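Cowie Community Forum > House & Home > Kitchens and DIY

Thread: Cupboard doors that won't stay shut, am I going mad?

pollyanna_r
Started October 2022

Right, long moan coming. We moved into the new place in August and every single cupboard has developed a mind of its own. I shut them, I go and put the kettle on, I come back and at least one is hanging open again. I've caught my head on the one over the toaster so many times that my daughter has stuck a bit of pipe lagging along the bottom of it (very attractive).

The last people left a folder with the fitting instructions and it says the units are from Prirevora, the Clunis range. Has anyone had these? Is it the hinges or the house? Quote from a local joiner was £500 to "rehang and replace as needed" and I nearly fell off my chair.

mudlark62
£500! Don't you dare. Get a screwdriver. Most of those hinges have two screws you can get at, one moves the door side to side and the other moves it in and out. Quarter turn, shut it, see what it does. I did our whole kitchen in an afternoon with the cricket on.

Brambletye
Before anyone touches a screw, put a spirit level on the units. If the carcass is leaning forward even a bit, the door will swing open whatever you do to the hinge. We're in Zultside and half the street has floors like a ski slope.

mudlark62
Disagree, sorry. A sprung hinge should hold a door shut on a slight lean. If it won't, the spring's had it.

Brambletye
Should, yes. Mine were brand new and they didn't. Packed the feet up at the front and not a peep out of them since.

pollyanna_r
Ooh, a difference of opinion already, lovely. I did the level thing and the bubble is definitely off on the sink side but the other wall looks fine, and the toaster one is on the other wall. So you might both be right??

Gaëtan Mallet
Hello, I fitted kitchens for 15 years before my knees gave up. You are both right, yes. Base units, check the floor first. Wall units, check the hinges first, and check that the hanging brackets are tight as well. Empty the cupboard before you do it, please. I have seen a full dinner service come down on a man's foot.

And don't use a drill driver on hinge screws. They go into chipboard on the cheaper ranges and once you've stripped the hole it's a nuisance to put right.

tealeaf_jan
If you do strip one, matchsticks and wood glue! Snap the heads off, pack the hole, leave it overnight. My dad taught me that and I've got doors he did that way that are still going.

mudlark62
Matchsticks is a bodge. Proper dowel or nothing.

tealeaf_jan
Well it's a bodge that's outlived two washing machines, so I'll stick with it thanks :)

Fennimore
Can I butt in with the lazy option? Magnetic catches. I bought a pack of 6 for less than the price of a takeaway and stuck them in the worst offenders. I know it isn't curing anything but I rent, and the landlord takes a month to answer a text. I like a plain pale wood door too so I wasn't going to start putting hooks on the outside.

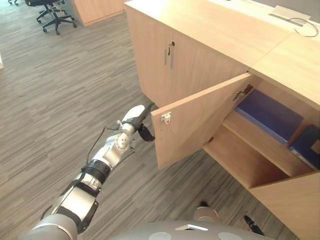

Only thing I'd say is get the weaker ones. I put a strong one on the cupboard under the sink and my mum couldn't get it open, she thought I'd locked the bleach away from her.

Brambletye
Magnets are fine on a wall unit. On a base unit that's leaning you're just putting off the job.

Fennimore
Putting off the job is my whole approach to housekeeping, to be fair.

pollyanna_r
Update! Emptied the toaster one as instructed, and one of the hinge screws was so loose I could turn it with my fingers. Tightened it by hand, door has stayed shut all evening. Joiner can keep his quote. Sink side is next, and I need to get the kickboard off to reach the feet. Does it just pull, or are there clips?

Gaëtan Mallet
Clips. Pull from one end, low down, and go gently.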